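Lists > bimanual-data > Archive > Thread
Search this list Go Advanced

Re: hourglasses and the bag task
Posted by: Trusov, 06/03/2023

On the Nyberg list, Rikus wrote:
> We have 1,314 demos now and nearly all are single-arm.
> Is it worth collecting with both arms, or does it just
> double the operator's work?

Very much worth it! We added 108 two-arm episodes to the Havier set and I love how they look on replay. One arm goes into the tote, the other works the pile on the table, and the operators picked up the rhythm fast.

Two things I'd pass on. Scatter the pile differently each time – ours got tidy without anyone meaning it to. And keep the fumbled grasps, tagged. Clear middles are hard on the wrist cameras, so I want plenty of those.

Target is around 2,090 by September. Happy to share the episode sheet, just reply on list.

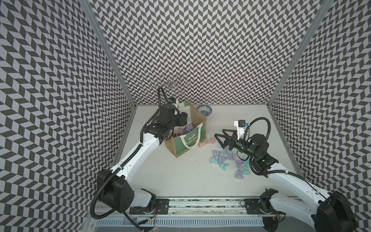 Havier cell, left arm in the tote, right arm over the pile

Contact list owner | Back to top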